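Notebook - cloth handling, hand-held demos
2 Apr 2019
14 comments | 3 shares

Picked up where we left off with the blue cloth. Same task as before: take it from a heap on the bed, find two edges, lift, lay it out flat, fold once, fold again, let go. Both hands on the grippers the whole time. No teleop today, the arms stayed off.

Moved to the bedroom setup because the table demos were too clean. On the table the cloth slides and everything looks easy. A mattress gives under the jaws, so you press down further than you think and the sheet comes up with the cloth. The policy trained on table data closes too high when we run it on anything soft. It pinches air, opens, tries again a little lower, and by the third try it has usually pushed the cloth away. I want demos where the person goes down into the surface properly.

Total in the Domum set before today was 1,286 demos that passed the filter. Of those, 600 are towels on the table and I am inclined to leave them out of the next training run, or at least weight them down. Mirani is still the name for the fold policy. Atance is the one that does the pick and spread, and today's data is for Atance first.

Notes on how to do the grasp, for whoever takes the next session:

Start with the jaws open before you reach the cloth. Opening them while already touching it drags the top layer and the replay looks like a deliberate push. Close slowly. Wait a beat after closing, then lift. The wait matters for segmentation, the script looks for the still moment and cuts there. If you skip it the grasp and the lift end up in one piece and somebody has to split them by hand.

Keep the two hands apart in time when you can. First hand grasps and holds, second hand comes in. When both go in together the tracker is fine but the learned policy copies the average of the two motions, and we saw in January what that does.
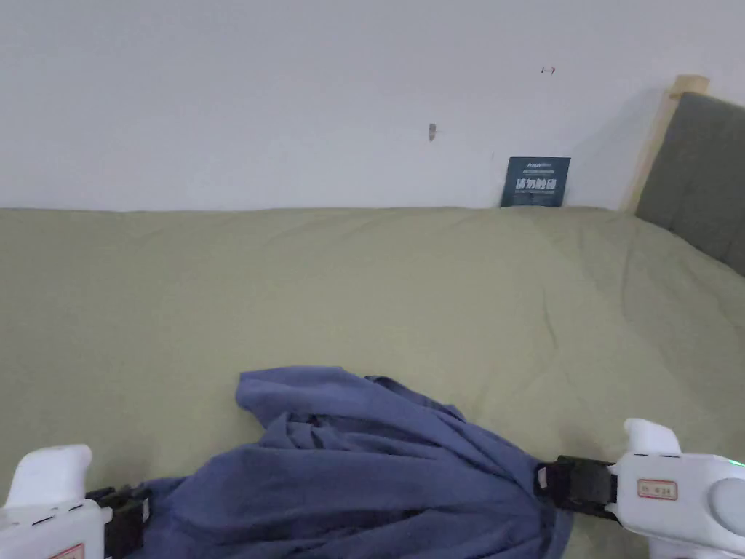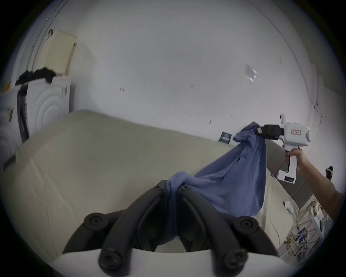
Tracking drift is still my main problem with the bed sessions. Each gripper works out its own pose from its own camera and the map we make at the start, and when it loses the map it does not fail cleanly, it slides off a few centimeters and keeps going. The wrist views are short on things to lock on to. With both jaws on the blue cloth, a lot of what a gripper camera gets is fabric and mattress, and past that a plain white wall, so the dark blue printed thing leaning on the wall behind the bed is worth a good deal to the tracker. Leave it where it is. If it has to be moved, make a new map before the next demo and write the change in the sheet. I compared the two hands' paths against the head view for a handful of demos and the distance between the jaws agreed well while both were holding the cloth. It was worse after release, when the hands go wide and turn.

Things that went wrong:

Twisted grasps. If the wrist rolls on the way in, one side of the cloth goes into a rope and will not spread. I tried rolling back while holding and it takes too long, the demo doubles in length. Better to drop that side and regrasp. I kept a few of these as recovery demos and tagged them "regrasp". They should not go in with the straight ones.

Double layer. Grabbed the sheet together with the cloth several times on the left. You feel it straight away, there is a pull. Stopped and threw those out. There may be a case for keeping some with a release and second try, but then the label has to say so and we have no label for it yet.

Cloth too high. When I lift with both arms well up, the fabric covers most of the head view and the hands disappear behind it. Lift only as far as needed to clear the bed, then move out sideways. Pollo does the same thing at playback and I think it learned it from us.

Clock offset. Left and right recordings were not lined up at the start of the first batch. Tapped the jaws together at the start of each demo after that and used the tap to align. Dull but it works. Need to fix it in the recorder - the tap should be a check, it should not be how we line things up.

After filtering, the set stands at 1,546 with the bed demos in. That is enough to retrain Atance and see if the first close gets lower. The unfiltered folder has 2,799 in it, much of that from the months when the map kept breaking, and I do not think it is worth going back through.

To do:
- split the regrasp demos into their own list
- retrain Atance without the table towels, then with, same seed
- try the other hand going first, nearly all of today was left hand first
- write a label for "caught the sheet"
- check the jaw width reading on the right gripper against a ruler, the zero looked off at the end of the session

Did not get to shirts with buttons. Next time.

Recent entries
Map building for small rooms, second try
Pollo: playback speed and dropped cloth
Jaw pads, wear after long sessions
Towel folding on the table, what to keep
Atance: where the first grasp misses

Contact | Copyright 2019 Domum notebook | Back to top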